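Why Do Quilts Keep Us Warm?

Hello again! Last time I wrote about soap bubbles, and this time I want to talk about beds, and all the lovely cloth that ends up on top of them.

I've got a question to start you off. Is a quilt warm? Go and put your hand on yours. In the middle of the day, when you haven't been in bed for hours, it's no warmer than the rest of your room. So where does the cosy feeling come from at night?

It comes from you! Your body makes heat all the time, even when you're fast asleep and dreaming about biscuits. The quilt slows that heat down on its way out. It does this with air, which gets stuck in all the tiny gaps inside the stuffing (air that can't move about is very bad at carrying heat away). A pink flowery cover like the one on this bed is the pretty bit, and the stuffing inside a quilt does most of the hard work. 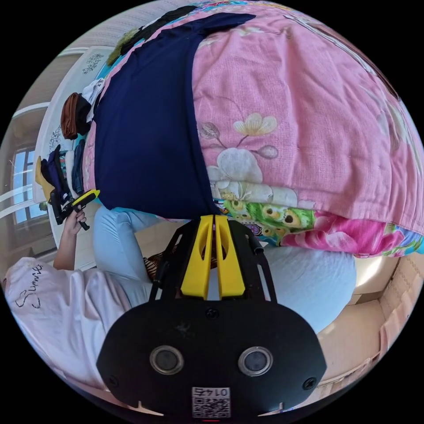 Why does a quilt feel flat and chilly after a long time?
The stuffing gets squashed, so there is less room for air. A good shake puffs it up again.

Now, beds are also where clothes go to wait. Mine is covered in them by teatime! A bed is big and flat and soft, so it makes a brilliant sorting table. I start with towels because they're easy rectangles: fold in half, fold in half again, done. Then I do trousers, then tops, and I leave anything twisted up until last because I'm lazy about untangling sleeves.

Have a look at a folded towel and an ordinary bed sheet next time you get the chance. Towels usually have hundreds of little loops that soak up water, and a sheet is woven flat and smooth so that it's nice to lie on. A blanket is often fluffier, and you already know what the fluff is doing. Catching air!
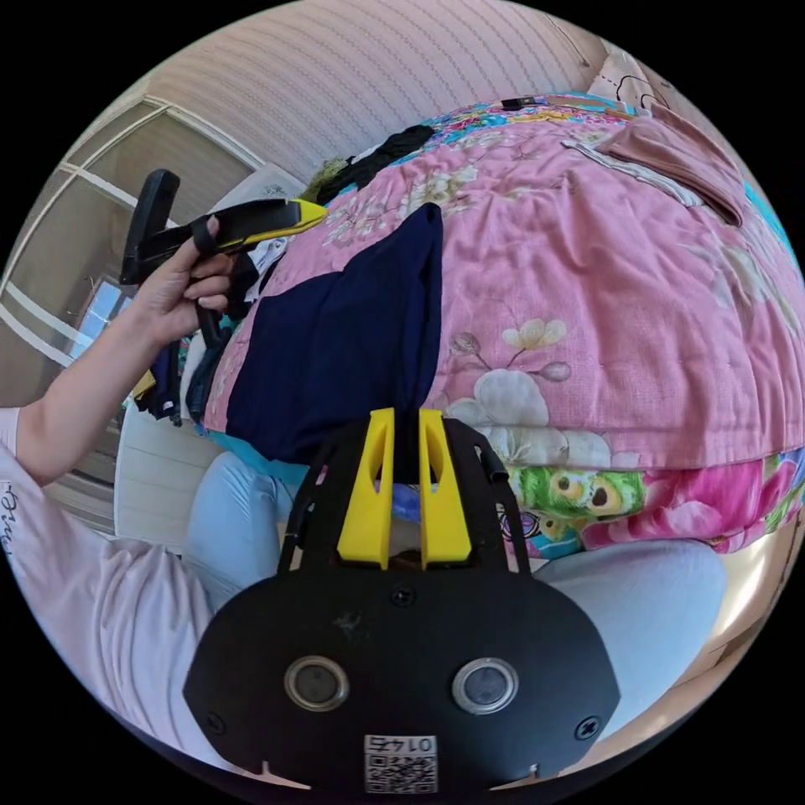 Tanveer Rind wrote to me after the March page to say that two thin blankets kept him warmer than one thick one, and could I please explain that to his sister. I can! There's a layer of air trapped between the two blankets as well as inside them, so he gets a bit extra. It does depend on the blankets, so try it with yours and see.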